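Sorting the everything drawer

Sep 6, 2021

So I finally did it, I emptied the everything drawer! It's the one where pens go after I've borrowed them from the other drawer, and it has moved with me from Dedlow to Berrada without once being sorted (I just taped it shut and put it in the car). I gave myself 40 minutes and a cup of coffee.

My plan was pens first. Anything that writes goes in the yellow tray, anything that doesn't goes in the trash, and the cards and the microphone can wait their turn.

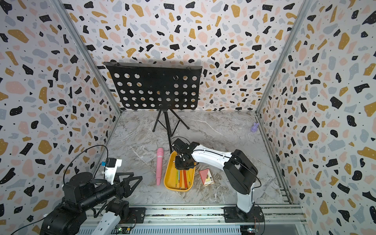 Chaminda Hettiarachchi, my old roommate, swears by testing every pen on the back of an envelope, and I have to say it's weirdly relaxing. I got through nearly 20 before my coffee went cold. The music stand is staying out too, I keep telling myself I'll practice again in September and, well, it's September.

Then came the tools, which had no business being in with the pens in the first place. I love hex keys with colored sleeves because I can grab the right one without squinting at tiny numbers! They're going in a jar by the door, and the red-handled one is going in with them.
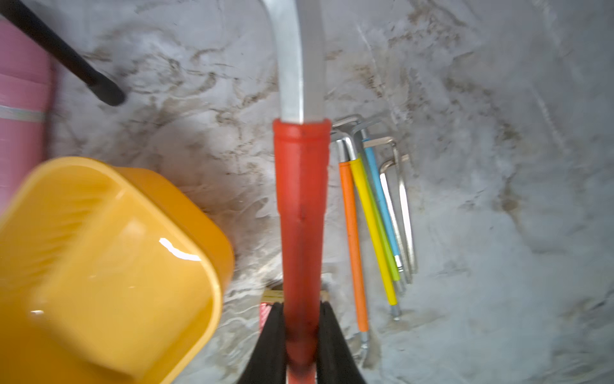 Red handle and the rainbow hex keys, jar pending.

Next up is the shelf in the hall. I'm scared of it already, so send snacks.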